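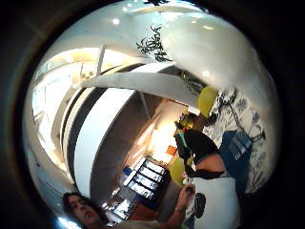 Mekdes Tekleab would like to know how a refill can be called cheap when it saves her 49 cents and costs her a bus ride. She put the question to Kurley in writing last month, after the household cleaner company announced its refill plan for the city, and says she got back a coupon.

It's a fair question, and the launch material doesn't go near it. Kurley plans to put refill taps for its kitchen and bathroom sprays in 20 stores by the end of February. Shoppers bring back the empty bottle, fill it from a tap, print a sticker and pay at the register. The company says the plan will "change how the city cleans." The taps come from Prokitz, a supplier that has built them for shampoo and dish soap but, by its own account, has not yet run one with a surface spray.

The numbers are thin. A full bottle holds 800 milliliters, and a refill of the same size will sell for 49 cents less than a new one off the shelf. Kurley puts the gap down to the cost of cleaning and servicing the taps. It would not say how much of the price of a new bottle is the bottle.

Nor would it say how many times one can be refilled before the trigger gives out. Anybody who has kept a spray bottle going for a year knows the top goes first – it sticks, it dribbles, it loses its prime. Replacement tops will be sold separately. No price has been set for them. 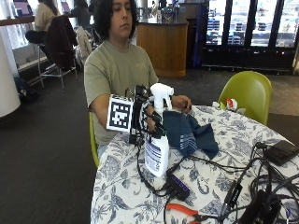
## An earlier try

The city has been here before. Stomeck, the grocery chain, ran refill taps for laundry soap in two of its stores and then took them out without a word to customers. A spokesperson said this week that interest was "encouraging" but that the floor space was needed. Asked what stands there now, the spokesperson said seasonal candy.

Gadisa Kassa managed the cleaning aisle at one of those stores. He says people liked the idea and forgot the bottle.

"They'd come in, look at the tap, say it was great, and buy a new one," he said. "The regulars were the same few faces. I could have filled theirs by hand."

Kassa also remembers the mess. The floor under the tap was mopped several times a day, and the sticker printer jammed whenever the soap got to it. He thinks the Prokitz taps may be better made, though he has yet to see one working. 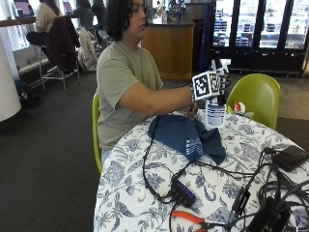

Kurley says it has learned from other companies' problems, but it didn't name any of them. It has promised a drip tray, a staffed counter at the larger locations and a deposit on new bottles, to be paid back on return. The deposit was in the first press release and missing from the second. The company now describes it as "under review."

Seyoum, a small chain of hardware stores on the east side, is the only retailer to sign up by name so far. It will take two taps for a trial period and can send them back at no charge. The other stores on the list are marked "in talks."

Kurley has not said how it will measure whether the plan cuts down on plastic. It does not publish how many bottles it sells now, so there is nothing to hold a later figure against. Tekleab says she'll use her coupon, which is good for a new bottle only.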